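Trellton Textile Recycling Program Extends to Hulell District

TRELLTON - The Trellton Office of Household Services will extend its curbside textile collection to the Hulell district in March, bringing the service to 2,191 additional homes.

The program accepts clothing, bed linens, curtains, towels and paired shoes. Items may be worn or torn but must be clean and dry. Pillows, carpets and foam-filled furniture covers are not accepted and should continue to go to the Lendari transfer station, which is open until 5 p.m.

Each home in Hulell will receive two collection bags and a printed schedule before the first pickup. Bags must be tied and placed at the curb by 7 a.m. on the collection day, at least three feet from trash and recycling carts. Residents of apartment buildings will use shared bins, to be installed in parking areas in February.

Textiles will be sorted at the Todorova warehouse on the east side of Trellton. Wearable clothing is offered to local thrift stores, and the remainder is sold for use as wiping cloths and insulation. The office reported that 868 homes took part in the trial phase last year, and that 70 percent of the material collected was suitable for reuse or resale.

There is no separate charge for the service. The cost is covered by the existing household waste fee, which will remain at its current level through the end of the budget year.

Residents are asked to empty all pockets and to check folded bedding before filling a bag. Staff at the sorting warehouse logged 37 reports of lost personal property during the trial phase - most of them concerning keys, cash and jewelry. Claims must be filed within two weeks of pickup, and the office cannot guarantee the return of any item.
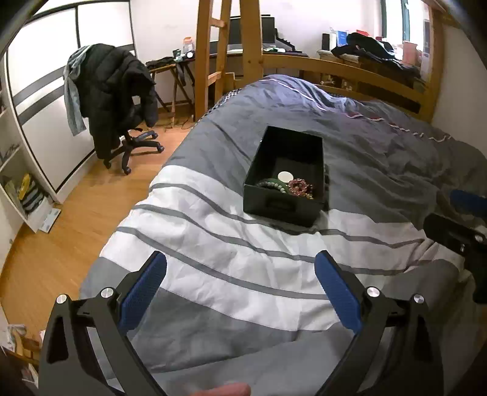
Bracelets and other small items are best kept in a box while bedding is sorted.
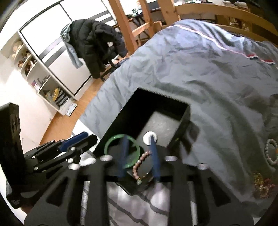 One Hulell resident wrote in response to the notice that the 7 a.m. deadline would be hard on people who work nights, and asked whether bags could be put out the evening before. She added that two bags would not go far in a house with four children, and that she would like to know where to get more.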